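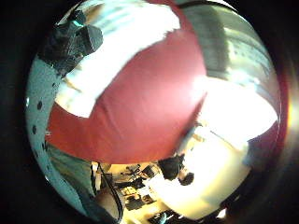 Pesgate Chores: Data Card
Release dated Feb 1, 2018

Summary
Pesgate Chores is a collection of short recordings of household and light shop-floor work, prepared by Asico to help answer a practical question: which everyday chores can a machine complete today without help? The release contains 2,000 recordings covering 7 groups of chores, among them folding, wiping, sorting, shelving and packing.

Contents
Each recording comes with a plain-language label, a start and end time, and a result field marked done, partly done or not done. Views are wide-angle and show strong curvature, with black outside the image circle. Objects held close to the lens can fill much of the view, and the room may appear upside down. Files are supplied as recorded. Users who need a flat or upright view should correct the files themselves; the script in the tools folder handles both steps.

Current findings
Of the 2,000 recordings, 909 have been replayed as machine trials at the Cuesta site. Rigid items on open shelves gave the most dependable results. Cloth, bags and anything that changes shape when lifted remain difficult, and no trial of folding a fitted sheet has been marked done. Asico does not consider these results sufficient to support a claim that machines are ready for unattended housework.

Known limits
Bright windows and lamps wash out parts of many recordings.
Labels in the sorting group were written by 4 annotators and differ in detail.
Shop-floor material comes from a single site, Bisness, and should not be taken as typical of the trade.
People may be visible in the background. Users must not attempt to identify them.

Planned changes
A revised set of sorting labels is due in April. File names will stay the same.

Contacts
Recordings and consent records: Carmela Segura
Labels, trials and corrections: Marcelino Bustamante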